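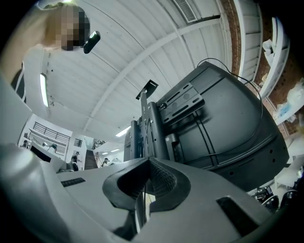
The V-shaped jaw pad on one of our hand-held grippers, with the back of the TV and its stand behind it.

Pad changes: are we doing too many?

The maintenance sheet for the hand-held grippers says to swap the rubber jaw pads every 500 grasps. Jaruwan Duangkaew would like to know where that number came from, and so would I. It was on the sheet when we took over the kit from the Brindia site, and the people there say they got it from Trustau, who say it depends.

So since September Jaruwan has left one pair of pads alone and kept a log. The pair came off last week at 3839 grasps. She had planned to stop at 3000, but the grip test (a steel rod, a spring scale, pull until it slips) was still giving her the same reading as on day one, give or take the wobble of the scale.

Before anyone tears up the sheet, a few doubts. It was one pair. Most of those grasps were on folded cloth, and cloth is kind to rubber. Volkan Karakaya runs his on cartons and says the fine mesh on the inner faces goes smooth at the bottom of the V well before the rest, where a quick look won't catch it. I believe him, though he has no log.

What does seem worth doing is cleaning. Lint packs into the point of the V and into the ribbed vents in the side slot. A dry toothbrush gets it out. Please don't use the alcohol wipes on the pads - they leave the rubber slick for a good while, and then somebody reports a worn pad and puts in for a new one. I suspect that explains a fair share of last year's order.

For now the 500 rule stays for cartons. On cloth, brush the pads at the end of each shift, do the rod test on Mondays, and change them when the reading drops by 5 newtons. Write the number down even when it's boring. Logs go to Jaruwan, and old pads go in her box so she can cut a few open.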